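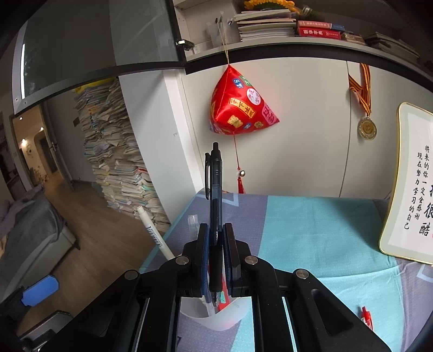

Retractable ballpoint with a dark-blue barrel.

Print this page | E-mail this page

4. Setting up the paper log

The Lonell boiler has its own memory, and the brochure says you can rely on it. We wouldn't. Keep a written log for at least the first heating season.

1. Rule a page into columns for time, pressure and room temperature. The Stedon log sheets are fine, though we can't see what they do that a school notebook doesn't.

2. Take the first reading before the heat comes on. Use the dial on the pipe. The figure on the display is supposedly the same.

3. Write in ballpoint. Pencil smears, and so-called permanent markers fade near the flue.
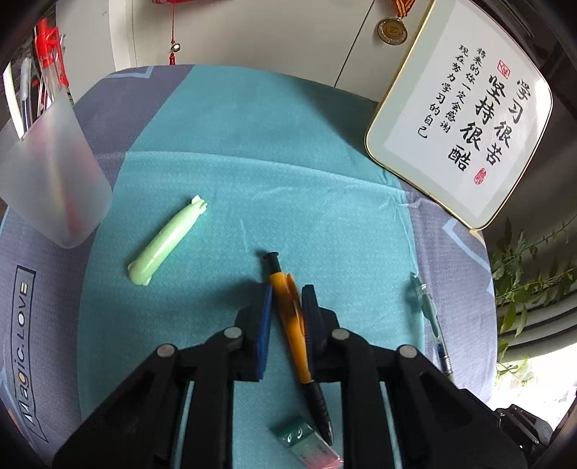

4. Read again after 20 minutes and write down what the dial says, even if it looks wrong. Don't round.

5. Repeat every Saturday until you have 19 readings.

Note: Dilitz additive is said to steady the pressure. Maarten Boersma logged two boilers with it and saw no difference.

CAUTION: If the pressure falls between readings, do not keep topping up. "Normal settling" is a popular explanation for a leak. Call your installer.

Contact | © Dijkstra Heating | Back to top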